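# Everything comes to the gate

Street by street with the sellers of Pralby
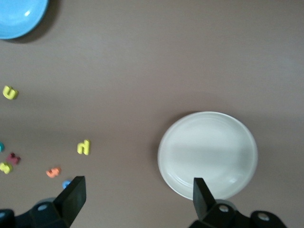 ## First, the bread

You hear him before the kettle's on. Two notes on a bicycle horn, a gap, two notes again. Bread. Then you have as long as it takes him to get from the corner to the green gate, and if you're still hunting for coins, too bad, he's gone down the hill and you're eating crackers.

I'd been in Pralby 11 days before I caught him. Slippers, coat over pyjamas, the wrong money. He gave me a round loaf anyway and said pay tomorrow. I did. He looked faintly surprised that I'd made a point of it.

Shops exist, I should say. There's a supermarket out by the ring road, with trolleys and a car park and very cold air. People go for nappies and cooking oil. The rest comes up the street on wheels or on somebody's head.

## The timetable that isn't written down

Bread first. Then the fish woman, who doesn't shout at all, just stops at the gates she knows. Then a lull. Then knives: a man with a grinding wheel bolted to the back of a moped, and he'll do scissors, shears, a spade if you ask. Gas bottles before lunch. After lunch nothing, the whole hill asleep. Late afternoon it's corn, boiled or grilled, and the mattress van with it's loudspeaker, which buys old mattresses and I've never found out why.

Saodah Govindasamy has lived on the hill most of her life and can tell you who is late. She rents me the upstairs room. First week, I asked her where to buy a washer for a dripping tap.

"You don't go. He comes."

When?

"When he comes."

He came 4 days later. Tin tray round his neck, washers sorted by size in old sweet boxes, also batteries, shoelaces, one pair of reading glasses. Fitted the washer himself while he was at it. Wouldn't take extra, would take coffee.

## Down at Tanis

Tanis is the lower market, under the bridge. Not really a market, more a long argument with awnings. The stalls have no signs. Directions go by person: ask for the buttons man, the aunt with the scales, the cousin who does phones.

Only one place has a name over it, Stankevičius, hand-painted, blue on white. Locks and keys. Been there since before the bridge, they say, which may or may not be true. I needed a front door key copied and was sent there by three separate people, each of whom walked me part of the way. The man at the bench held my key up to the light, tutted, and told me the copy I'd been given was a copy of a copy of a bad one. He wanted to see the lock. So he shut up shop, and we climbed the hill together, him stopping to talk at every other door, and he filed the new key on my doorstep untill it turned like butter.

Two hours, for a key. I had planned to do four errands that morning. Did one, met nine people.

## What it costs

Less than you'd think, sometimes more. Oranges at the gate cost more than oranges at the ring road and Saodah buys them at the gate. The orange seller took her mother's shopping up the steps for years, so that's that, oranges at the gate.

Prices are spoken. I bought a stool from a man at Tanis who opened at 1,074, a number so exact that I forgot to haggle and paid it. Whole stall laughed. Next time I passed he called me over and gave me a cushion.

There's credit too, kept in heads or in school exercise books. My name's in one now, at the corner kiosk they call Lastska. Spelt wrong, but there. Two eggs, one box of matches.

## If you go

Carry small change, more than you think. Learn the horn. Don't photograph the fish woman, she's been quite clear. Buses to the top of the hill leave from behind Tanis when they're full, and the driver will wait if someone shouts that you're coming. Somebody generally does.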